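How to hang a fabric backdrop with cut-out letters behind a table

3 min read

Last March my colleague Solange Courtois asked me to prepare a small corner for our open day. We needed a dark background behind a table, with some colorful letters on it. I did it twice, because the first time the cloth fell down during the night. So I write here the way which stayed up.

What you need

– a large piece of black fabric, wider than your table
– small metal clips
– a cord or a rail to hang the fabric
– cut-out letters in thick paper or light card, in different colors
– double-sided tape
– a table

Step 1. Fix the cord

Stretch the cord between two strong points, higher than you think is necessary. Pull it well. If it hangs down in the middle, the letters will look crooked even when they are straight.

Step 2. Hang the fabric

Put the fabric over the cord and let 10 centimeters fall behind. Close it with clips, first the two ends, then the middle. The bottom of the fabric should go lower than the table top, so no wall is showing. You can iron it before, but soft folds are not a problem. Vaughan McPhee ironed ours for an hour and the folds came back by lunch.

Step 3. Pinch the loose parts

Walk back 2 meters and look. Where the fabric makes a big wave, take a little of it between your fingers and put a small clip. This also helps when one piece of cloth is not enough and you must join a second one at the side.

Step 4. Place the letters

Lay all the letters on the floor first and decide the rows. Put the biggest ones in the lower row, where people look when they stand near the table. Light colors are the best on black: yellow, light blue, pink. Our lower row reads UMI, with a blue U, a pink-lilac M and a yellow I.

Use tape at each corner of the letter and press for 5 seconds. Tape does not like fabric very much, so for heavy letters I add a pin from the back.

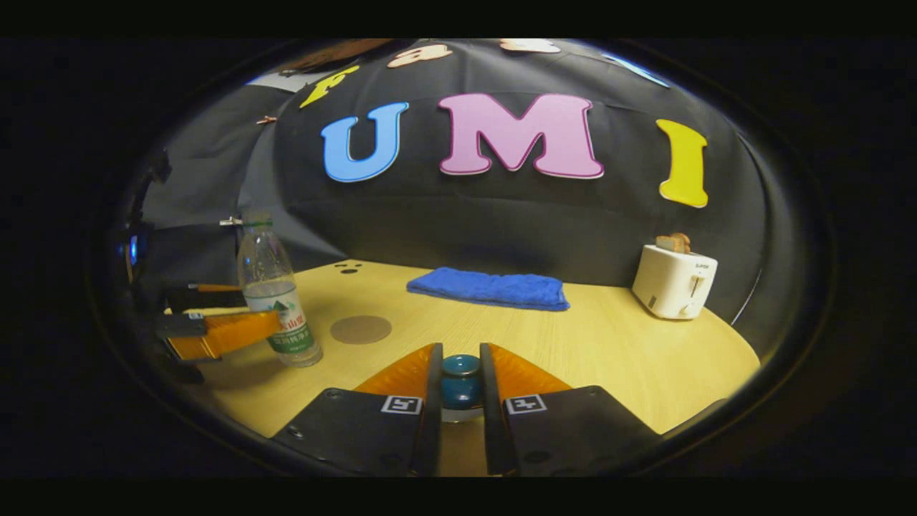 Step 5. Prepare the table

Choose a plain table if you can. A light wood color goes well with the black, and a tablecloth is not needed. Put the table close to the fabric but do not push against it – each time somebody leans on the table, the cloth will move and the letters will start to come off.

Step 6. Check again the next morning

Press all the letters one more time and look at the clips. Keep the rest of the tape in your pocket during the day.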